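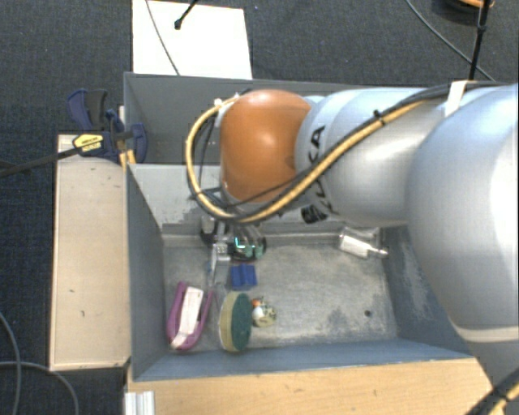 The purple stapler, bottom left, keeping company with a round sponge and a few other small things.

Vorndale Compact Stapler, purple and white
Reviewed 3/16/22

I have been through more staplers than I care to admit, and I usually buy whatever is closest to the register. The Vorndale came in an order from Visitine along with some envelopes and a round scrubbing sponge (more on that in a minute), and I picked it mostly for the color. It's a cheerful purple with a white plate on top, and I love that I can spot it in a drawer full of gray and black things!

I bought it in September, and it has gone through 900 staples since then, meaning I'm well into my third box of 400. In all that time I've had one real jam, which was my own fault for pushing in a strip that had a bent end. I fished it out with a butter knife and carried on.

It's happiest with everyday stacks. The most I've managed cleanly is 17 sheets of plain copy paper, and you do have to lean on it a bit at that point — I stand up for those. Receipts, recipes, school forms and the little packets of seed notes I make up every spring are no trouble at all. My old Simham could take a thicker stack, I'll give it that, but it weighed as much as a brick and pinched my thumb every time I loaded it.

My complaints are small ones. The white plate shows every smudge, and if you've been handling newspaper you'll know about it. The spring is also stiff when you open it up to refill, so go slowly or you'll be picking staples out of the rug like I was.

The sponge, by the way, has a green scouring side and a pale yellow edge, and it has turned out to be a very nice sponge. It gets baked-on oatmeal off a saucepan, and I've used the soft side, barely damp, to wipe the smudges off the stapler.

I've already ordered a second Vorndale for the kitchen, where I keep the coupons. Four stars, and I'd happily go to five if they made that plate purple too.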